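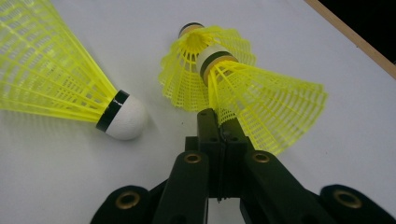 Home Projects People Gallery Data Contact

Search this site Enter keywords Go

Gallery: grasping light objects with open mesh surfaces

4 min read

Shuttlecocks were added to the Drustby object set in September, after the first round of trials on boxes, cups and cutlery. A nylon shuttlecock weighs very little, and its two ends behave differently under load. The head is firm and rounded. The skirt bends under a small closing force and springs back when released. A policy that treats the whole object as one rigid body tends to close too far on the skirt or push the head out from between the jaws.

The question in this part of the work was narrow: does training on hand-held demonstrations that include both head grasps and skirt grasps improve pick-up from a mixed pile of poses, compared with head grasps alone? Solomiia Karpenko designed the protocol. Bereket Hadgu and Iwona Zawadzka collected the demonstrations, and Craig Cairns ran the evaluation on the Niven arm.

Work at the table

Three yellow nylon shuttlecocks on the white tabletop, one of them upright with the head at the top, one lying on its side and one set diagonally. The wrist view is the only visual input to the policy. The parallel jaws are close to the nearest skirt, and one shuttlecock partly hides another, so the policy has to choose a target as well as a grasp.

The ribs of the skirt meet at the band around the base of the head. We take this band as the reference point for labelling. A grasp on the head side of it is recorded as a head grasp, and anything on the ribs is recorded as a skirt grasp. Grasps across the band were labelled separately by Murdo Halliday and left out of the main comparison.

Notes on method

Demonstrations: 900 in total, recorded by two operators. Each one starts with the jaws above the table and ends when the object has been lifted clear and held. Operators were asked to work at normal speed and to keep failed first attempts in the recording.

Start poses: upright, lying, and leaning against a neighbour. Poses were drawn from a printed list – operators left to themselves set out far too many upright ones.

Training: one policy on head grasps only, one on the mixed set, with the same network and the same number of steps. The Okton labelling tool was used for both.

Evaluation: 40 layouts that do not appear in training, with several attempts on each. A lift counts as a success if the object stays in the jaws for the full hold. Dropping it during the hold counts as a failure, as does moving a neighbour off the table.

Result

Of the attempts scored for each policy, the mixed policy succeeded in 225 and the head-only policy in fewer, with the gap almost entirely in the leaning poses. On upright shuttlecocks the two could not be separated. The mixed policy also made more skirt grasps than it needed to, including on layouts where the head was plainly within reach. We do not yet have a good account of this.

Skirt deformation was not measured. Craig is fitting a force sensor to the jaws for the next round, which will repeat the leaning poses with feather shuttlecocks from the Geltier set.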